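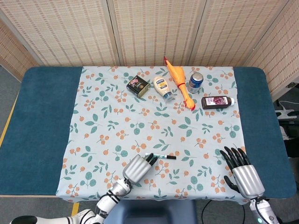 Visitación Pastor

3.2 Table dressing and objects

We grew rather fond of this table over the 12 weeks of the study (a patterned cloth will do that!), and we kept the leaves and berries on top of the plain teal one throughout. Figure 4 has one of our 37 layouts, with the mayonnaise and the dark brown bottle both lying on their sides and the orange rubber chicken stretched out between the mayonnaise and the can. Baltasar Lorente chose the objects, and the complete list is in Appendix B.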